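**Mars, 23 h 10**

Levé à six heures pour rien, le livreur de Kondard n'est passé qu'à dix heures et demie. Il a déposé les deux bacs gastro et la plonge, mais pas le piano. Le piano est toujours « en transit », comme avant-hier. J'ai appelé, on m'a répondu que le dossier était suivi. J'ai demandé par qui, la personne n'a pas su me dire. Je rappelle demain à l'ouverture.

Sans piano, pas de raccordement gaz, et sans raccordement je ne peux pas faire venir le contrôle. Je note l'ordre des choses ici pour ne plus me le répéter la nuit : piano, gaz, contrôle, essai du service, ouverture. L'ouverture était prévue en février. Je ne donne plus de date aux gens qui frappent à la vitre, je dis « au printemps ».

Reçu le devis corrigé de Tuncer pour la hotte. 2 058 euros, pose comprise, sans la reprise du conduit dans la cour. Le premier devis incluait le conduit mais pas le caisson. J'ai mis les deux côte à côte sur le comptoir et j'ai passé une heure à chercher ce qui avait changé. Je vais sans doute signer, je n'ai pas le temps d'en demander un troisième. À vérifier avant : le niveau sonore. La voisine du premier m'en a déjà parlé deux fois dans l'escalier, poliment.

Midi : mangé debout, un reste de pois chiches au cumin. Il manquait de l'acide. J'ai ajouté du citron confit haché, c'était mieux, et c'est peut-être l'entrée froide que je cherche depuis trois semaines. À refaire avec moins d'ail et de l'huile neuve, celle-ci commence à sentir.

Après-midi consacré à la carte. Je l'avais réduite à douze plats, je l'ai encore coupée. Il en reste 8 si je compte les desserts, et je crois que c'est le bon nombre pour une cuisine où l'on ne tient pas à trois. L'épaule d'agneau reste, même si le prix me fait peur. La soupe change toutes les semaines. J'ai barré le poulpe, que j'aime mais que je ne sais pas acheter régulièrement ici. Pour le dessert au tahin j'hésite toujours entre la version glacée et la tarte. La tarte se tient mieux en salle, la glace plaît davantage à ceux qui goûtent.

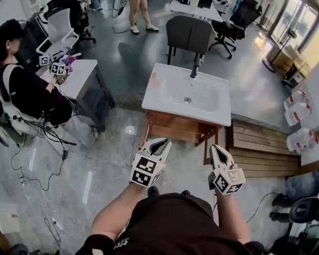
*Le sol gris marbré, devant le lavabo.*

Question du nom, encore. Nutodlow ne passe pas auprès de la famille. Trop dur à prononcer, paraît-il, et on me demande chaque fois si c'est polonais. Moi je m'y suis habitué, et l'enseigne est commandée. La facture de l'acompte est dans la chemise verte : 376 euros, non remboursables. Le nom reste donc, et je n'en discute plus à table.

Vers seize heures, je suis allé à pied jusqu'à la place du Cundel voir la salle que tout le monde compare à la mienne. Ils font plus de 100 couverts un jour de marché, avec deux services et une terrasse chauffée. Je me suis assis au fond, j'ai pris un café et j'ai regardé les serveurs travailler. Ils posent le pain et l'eau avant même de donner la carte. C'est bête comme principe mais les gens attendent sans s'agacer. À reprendre chez moi. Le café était trop cher et brûlé.

En rentrant, pluie. J'ai trouvé dans la boîte aux lettres la réponse de l'assurance, qui veut une attestation de l'électricien que je croyais avoir envoyée. Elle était dans le sac, sous les échantillons de nappes. Je la poste demain matin – ne pas oublier le timbre cette fois.

Les nappes, justement : je n'en mettrai pas. J'ai fait le calcul du blanchissage et je préfère mettre cet argent dans le pain. Des serviettes en tissu, oui, pas plus. Il faut que je prévienne le fournisseur, il m'avait fait un prix pour l'ensemble et il va sûrement remonter celui des serviettes.

Soirée calme. J'ai rangé les factures du mois par ordre d'arrivée, puis j'ai recommencé par fournisseur, ce que j'aurais dû faire dès le début. Fatigué du dos. Pas ouvert le livre que j'ai sur la table de nuit depuis Noël.

Pour demain : Kondard à huit heures, la poste, signer ou non pour la hotte, citrons, cumin entier, et passer voir le boulanger avant qu'il ferme.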